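Stinthorpe Tenants' Support Service
Progress report to the Plarkley Fund
Reporting period to the end of June

1. Introduction

The grant from the Plarkley Fund supports tenants of Stinthorpe in the first months of a new tenancy. It pays for two part-time support officers, the furnishing allowance and the advice line. The report covers the second half of the grant year and should be read with the interim statement submitted by Colin Heywood. 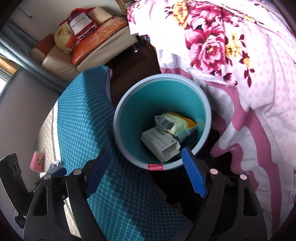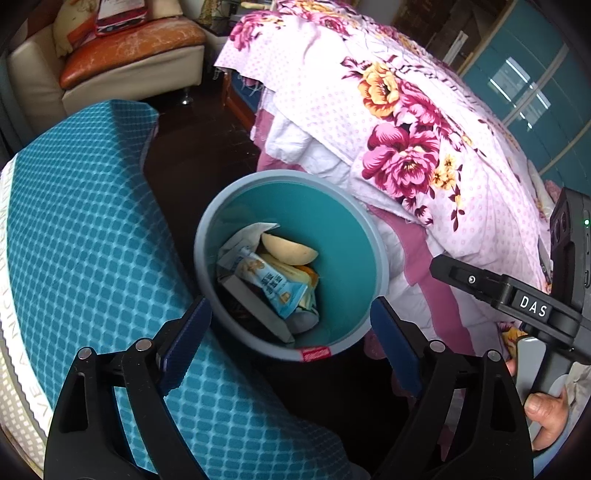
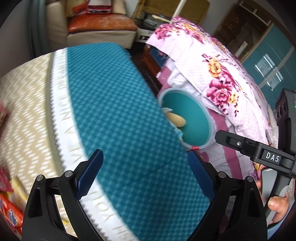 Household items: round waste bin (first and second pictures) and seat cushion (third picture).

2. Advice line

The advice line took 531 calls in the period. Most concerned rent accounts, deposits and the timing of first housing payments. Calls about heating charges rose sharply after the Jolar estate moved to individual meters, and Pui-shan Lo prepared a one-page guide to reading the new bills. The guide has been posted to every household on the estate and is available in large print.

The line is open until 6 pm. Callers continue to ask for a later closing time, and we intend to try one late evening a week from the autumn, within the existing staffing budget.

3. Home visits

Support officers made 609 home visits. Each new tenant is offered a visit in the first fortnight and another before the end of the third month. Take-up of the first visit remains high. The second is more often declined, usually by tenants who have started work and cannot be at home during the day. Rangi Costigan has begun offering these tenants a telephone appointment, and the records system has been changed so that the two kinds of contact are reported separately.

4. Furnishing allowance

The allowance is limited to 90 pounds for each household and may be spent on small items of the tenant's choosing. Larger goods are still supplied through the Kingi furniture store under the arrangement described in our original application. Delivery times from the store lengthened in the spring — chiefly for beds and cookers — and have since improved.

5. Staffing and finance

Warrick Pirihi left the service in the spring and his post was vacant for part of the period. Declan Te Moana has now been appointed. The resulting underspend on salaries is shown in the attached statement, and we ask the Fund's permission to carry it forward to meet the cost of interpreting, which was higher than budgeted.

6. Next period

We will review the wording of the tenancy starter pack, complete the trial of late opening and agree a new delivery timetable with the furniture store. A final report will follow at the close of the grant year.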